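Zewditu Tekleab
June 14, 2020

Our dishwasher quit in December and we decided to live without one for a while. Six months on, I have opinions about dish racks. Thread.

The replacement we priced was the Gumede, at $899 before installation. The old one still sits in its slot under the counter and holds baking sheets.

The apartment is 700 square feet. The counter to the left of the sink is the only stretch long enough to roll out dough, so a rack that stays there all day has to earn it.

First rack was a plastic Ellov, white, with a tray under it. The tray had no slope and no spout. Water sat in it until somebody picked the whole thing up and tipped it into the sink, usually with the dishes still in.

By the third week there was a pink ring in the corners of that tray. Vinegar took it off. It came back.

The other problem with the Ellov was the slots. They were molded wide enough for a soup bowl, so dinner plates leaned on each other and dried with a wet stripe where they touched.

Second try was no rack at all. We used a folded bath towel. Fine for glasses, bad for anything flat, and the towel was in the wash every other day.

Third was one of those roll-up mats that lie across the sink. I liked it for rinsing vegetables and still use it for that. With plates on it I couldn't get a pan into the sink.

Yabsira Gudeta, who lives upstairs and has never owned a dishwasher, told me to stop shopping by size and look at how a plate stands up. A plate needs something in front of it and something behind it. That was her whole advice.

So I took a dinner plate with me to Wustumlow, the kitchen store on the corner, and tried it in every rack they had out. The clerk let me get on with it.

What I learned with the plate: if the uprights are too short, the plate tips back as soon as you set another one in. If they are too far apart, it slides down at an angle and the rim ends up on the counter.

Bowls are harder. Ours are deep, and a deep bowl takes up several slots no matter what. I now put them at the ends, tipped forward, and give the middle to plates.

Bought a Tuvlow, metal, on sale for around 80 dollars. More than I meant to spend. It has held up so far – no rust at the welds, and I have been checking.

What goes under a rack matters as much as the rack. The Tuvlow came with a drip tray that I put away after a few days. I use a dark cloth now. It gets swapped out in the evening and goes in with the kitchen towels.

Dark because of coffee and turmeric. I had a white one first and it looked bad within the week.

Cardboard is no good under a wet rack, in case anyone is thinking of it. I tried a flattened box the night the cloth was in the laundry and it was mush by morning. A dry cardboard tray off to the side is handy for things on their way back to the cupboard, though.

Order of washing, since two people asked: glasses, flatware, plates, bowls, pots. Pots never go in the rack. I dry those by hand and hang them, or they take the whole thing over.

Knives also stay out. Wash, dry, back in the block.

Once a week I lift the rack off, run an old toothbrush down the rods and wipe the feet. The feet collect more than you would think. With the counter clear I wipe that too, and then everything goes back.

We are putting off the dishwasher until next year at least. Washing up for 2 takes me as long as the radio news, and I don't mind it after dinner.

Last post. A few of you wanted to know what to look for, so I will say it again with a picture. 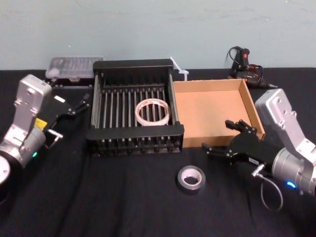 Uprights first, color last. Pick the rack by what holds the plate and ignore the extras, because cup hooks and flatware cups can be bought later. The black metal one on the cloth has the layout I would look for, a plain rectangle with a row of evenly spaced silver-gray rods standing inside the frame. If you are in the store with a plate, try it in the middle and then at the end of the row – on a couple of the racks I tried, the last slot was narrower than the rest and the plate would not go in. Then measure your counter, which I should have done before the Ellov.

Recent from Zewditu Tekleab
Where the baking sheets live now
Getting coffee stains out of dish towels
Small sink, big stockpot
Shelf liner, a year later

Contact | Copyright Zewditu Tekleab | Back to top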